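Unit 8: Portioning cut vegetables
Handout for the practical session, catering foundation course

Read this before you come to the kitchen. The session starts with a short talk at the bench and then you work in pairs. Bring your apron, a pen and the portion sheet from Unit 7. Knives are issued at the bench and signed back in at the end.

What the unit covers

Portioning means dividing prepared food into set amounts so that each serving is the same. In this unit the food is raw root vegetables, mainly carrot and sweet potato, cut into chunks and served in cups. The same method is used later in the course for fruit, olives and small baked items.

You will be marked on size of cut, evenness between portions and the state of your bench. Speed isn't marked until Unit 11.

Cutting

Wash and peel first, then top and tail. Cut the carrot into lengths, and cut the thick lengths again so that the pieces match the thin ones. Sweet potato is harder to keep even. Square off one side so it sits flat on the board and doesn't roll, then cut slabs, then strips, then chunks.

A chunk for this unit measures 2 cm on each side. Carrot will never give you a perfect cube and you don't lose marks for a rounded face. You do lose marks for slivers and wedge ends. Put these in the stock tub.

Cups and trays

Tall cups that widen towards the rim are easier to fill than straight ones, but they can mislead you. The top part holds more than the bottom part, so a cup that looks half full by height is less than half full by volume. Always portion by weight or by number of pieces, never by eye against the side of the cup.

Shallow trays are used for holding cut food before it goes into the cup. The lip needs to be high enough to stop pieces rolling off when the tray is moved. The Paklow trays in the second cupboard are suitable. The Plastley ones stack better but the lip is low, so keep those for bread. 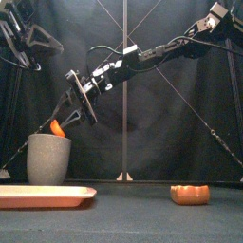 Put pieces in one at a time, holding each at the rim and letting go once it is inside the opening. Dropping from a height bruises soft food and makes wet food splash up the side. If a piece lands on the bench it goes in the waste, even if the bench has just been wiped.

Keep the cup standing on the table while you fill it. Learners often pick it up and tilt it towards the tray, and this is how most spills happen. Have the tray close by, a little nearer to you than the cup, so your hand has a short way to travel and doesn't pass over finished portions.

Tools

Use tongs or tweezers for anything served raw. The Aebischer tweezers have fine tips and suit small chunks. Squeeze only as hard as you need to lift the piece - raw carrot will take a firm grip, cooked sweet potato will not. Change tools between raw and cooked food.

Practical task

Each pair fills two cups with raw carrot and two with cooked sweet potato. Weigh all of them and write the figures on your sheet. Empty and refill any cup that is outside the range given there, and record both weights.

Clearing down

Cups and trays go through the machine on separate racks. Speckled or matt cups can hide marks that show up at once on a white glaze, so run a clean finger round the inside after drying. Tweezers are washed by hand.

For next time

Read the Miroter leaflet on chilled storage, pages 2 to 8, and bring your completed sheet.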